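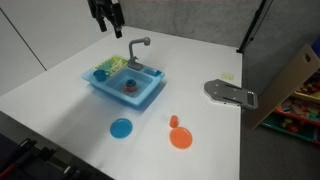

The talk covers extending the camping season at Husomden without adding staff, and most of it comes down to water. Start with what campers see. For them a wash station is about as complicated as the toy sink on the slide: a basin, a curved faucet, a dish rack at the back. Everything we pay for is under the slab or in the trench behind it, and the trench decides the closing date.

**Slide 2 - The site**

Say quickly, most of the room knows it. Husomden has 60 sites in two loops. Lloyd loop is the upper one, on rock, with shallow lines. The lake loop faces Pruncombe and has deeper lines and better drainage. Both loops have been shut on the same day every fall because they share one valve box. Point at the valve box on the map and wait until people have found it.

**Slide 3 - Demand**

- Reservations come through Tasta. Walk-ups are entered by hand at the gate and are undercounted.
- Fall demand follows leaf color and the hunting calendar. Weekday use is mostly RVs with their own tanks.
- RV campers will book without hookups if the listing says so clearly. Tent campers mostly won't book without restrooms.
- Do not quote summer occupancy here. It always leads to a question about rates, and rates are slide 9.

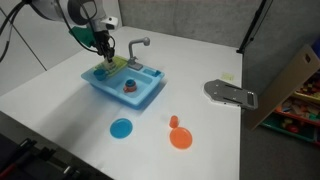

*Toy sink with a green rack and a small blue cup*

**Slide 5 - Splitting the loops**

The proposal is a second isolation valve and a drain point below Lloyd loop. With that in place, Lloyd closes first and the lake loop stays on for another 21 days. Twenty-one is a planning number based on overnight lows at the lake gauge. It is not a promise to the public, and it should stay out of the brochure.

Blowout procedure, in order:

1. Close the isolation valve and tag it.
2. Open the low drain and every hydrant on the loop.
3. Run air from the top of the loop down, one branch at a time.
4. Pour antifreeze in the traps.
5. Log the time and the pressure for each branch.

Skip the pressure table unless asked. It is in the handout.

**Slide 6 - Holding tank**

The lake loop tank takes about 2,000 gallons between pump-outs. The hauler stops coming up the hill road after the first posted weight limit, so the last pump-out has to be booked before the season is extended, not during it. Campers on the late weeks get one restroom building and one wash station. The rest are locked.

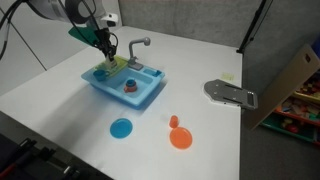 The locked buildings still need a trap check every 20 days through February. Last winter one check was missed and the floor drain in the lower building cracked. The repair cost more than the valve would have.

**Slide 7 - Listing changes in Tasta**

- Split the campground into two inventory groups.
- Separate closing date for each group.
- Mark late weeks "limited water" in the title line. Nobody reads the amenities tab.
- Keep the pet fee the same in both groups - the gate can't charge two.

**Slide 8 - Schedule**

Valve parts are on order. Digging has to be finished before the ground freezes, and if it isn't, the split moves to next fall and slide 5 still stands. Leave the map up for questions.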